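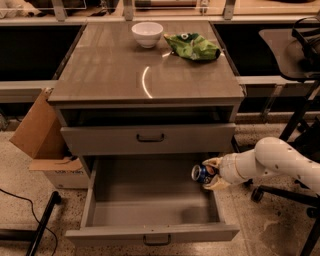
Tamsin Tipoki had the quote open on one screen and her own spreadsheet on the other when I got there, and the two did not agree. Mine's higher, she said. Mine's always higher.

She plans the equipment spend for Ikdale, a small shop that tests arms on household jobs – putting things in drawers, clearing surfaces, that kind of thing. Next round of buying closes in December. I asked what people get wrong first.

"They price the arm. Only the arm. Then it's fingers, mounts, a spare cable, a decent stop button, and somebody's Friday-size job turns into a month."

Fingers? She means the gripper fingers. They wear. Last year Ikdale went through more sets than planned and paid $1,531 for replacements, none of it in the budget. This year there's a line for it.

"I put in 40 pairs. Angus said that was crazy. We'll see."

Angus is Angus Te Moana, who runs the tests and, by her account, asks for everything twice. I got him for ten minutes by the door. His take on furniture was more interesting than his take on arms.

"Buy the cabinet before you buy the robot. I mean it. Handles, drawer depth, how far it pulls out, how slick the top is. We bought a arm once with a reach that was fine on paper and then couldn't get to the back of a drawer. Cabinet costs nothing next to that."

So do they buy props too? Yes. Cans, bowls, snack bags, all out of petty cash, which Tamsin hates. She wants reciepts. She has moved it to its own line for next year, small, but it's there.

Back to the quote. It came from a reseller, Stureo, and covers a second gripper plus service. $2,919. Tamsin had asked two others, Dallton never wrote back, and the third wanted a deposit up front. She isn't sold on the service part.

"Read what service means. Is it a person coming out, or is it an email address? I asked them that. Still waiting."

Lease or buy? Buy, for now. Leasing looked good until she worked out return shipping and the fee for scuffs, and everything here gets scuffed. She'd lease a mobile base if they ever need one. No plans yet.

And the number people forget? Hours. Setup, calibration, resetting the test between tries – open the drawer, put the can back, go again. Ikdale books some 40 hours of staff time for each new piece of gear before it counts as working. Angus thinks that's low. Tamsin thinks he's slow. They've agreed to log it this time.

Her advice for a first buyer was short. "One arm. Two grippers. Keep a quarter back and don't tell the engineers."

Angus heard that. The quote is still unsigned, she's giving Stureo until the end of the month to answer about service.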